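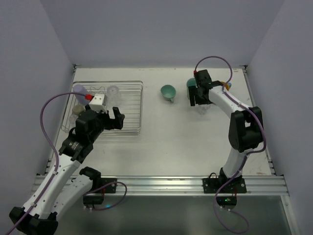

Section 2: Assembly and First Adjustment

Applies to: Pretitz adjustable dress form, model 1268
Revision: Tuesday, May 21, 2013
Prepared by: Huia Pirihi, Skotthorpe Product Documentation

Read the whole section before opening the hardware bag. Assembly requires one person. Attaching the torso to the pole is easier with two.

2.1 Before You Start

Check that the carton holds the following:

Torso with neck cap fitted
Upper pole and lower pole
Tripod base with three folding legs
Height collar with thumb screw
Hem marker with chalk bulb
Adjustment key
Hardware bag (leg screws, washers, pole pin)

If a part is missing, do not substitute. The leg screws have a fine thread, and common hardware store screws will damage the base hub. Order replacements from Skotthorpe and quote the model number and the letter code printed under the neck cap.

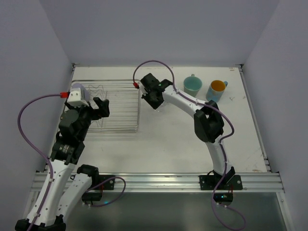
Sort the hardware before fitting the legs. Leg screws and washers go in one group, and the pole pin is kept apart from them. Use a flat surface large enough for the base to lie on its side. A plain white tabletop is suitable, as the blackened screws stand out against it. Do not put hardware down on an open wire rack. The washers are small enough to drop between the rods. Leave the adjustment key in its bag until step 2.4.

2.2 Base and Pole

1. Unfold the three legs until each one stops against the hub.
2. Place one washer on each leg screw. Start all the screws by hand before tightening any of them.
3. Tighten the screws in turn, half a turn at a time, until the legs no longer move.
4. Push the lower pole into the hub. The end with the drilled hole goes down.
5. Line up the hole in the pole with the hole in the hub and insert the pole pin until the head is flush.
6. Slide the height collar onto the upper pole, thumb screw facing out.
7. Insert the upper pole into the lower pole. Tighten the collar at the lowest setting.

CAUTION: Never raise the upper pole past the red line. At least 40 mm of pole must stay inside the lower section. If the red line is visible, lower the pole before fitting the torso.

2.3 Torso

1. Hold the torso by the shoulders. Do not lift it by the neck cap or by the adjustment wheels.
2. Lower it onto the pole until it seats. A click is heard.
3. Turn the torso a quarter turn to the right to lock it.
4. Lift slightly at the shoulders. If the torso comes up, repeat step 3.

NOTE: The minimum waist setting is 700 mm. Forms leave the factory with all wheels at minimum. For a smaller waist, use the Ninumel petite torso, which fits the same pole.

2.4 Setting the Measurements

Take body measurements over the undergarments that will be worn with the finished garment. Record bust, waist, hips, and back length.

1. Turn the waist wheels first. Insert the key and turn to the right to open the panels.
2. Turn each waist wheel by the same amount. Uneven opening shifts the side seams and gives a false center front line.
3. Check with a tape measure after every full turn. The dial numbers are a guide only.
4. Set the bust, then the hips, in the same way.
5. Set the back length with the wheel inside the neck opening. Remove the cap to reach it.
6. Measure the waist again. Opening the hips can change the waist by up to 2 mm. Correct if needed.

CAUTION: Stop when the wheel becomes stiff. Forcing the key strips the plastic gear, and the gear cannot be replaced separately.

2.5 Padding

Where the body is fuller than the panels allow, set the form slightly small and pad it out with batting. Cover the padding with a fitted knit cover. The Cartwright cover, size B, fits this model without alteration. Pin through the cover at a low angle. Pins pushed straight in will reach the panel shell and bend.

2.6 Hem Marker

1. Clip the marker to the lower pole, below the collar.
2. Set the pointer to the hem height, measured from the floor.
3. Squeeze the bulb once at each marking point, turning the form between marks.

Test the chalk on a scrap of the same fabric. On silk and acetate, mark with pins instead.

Continue to Section 3 for storage and cleaning.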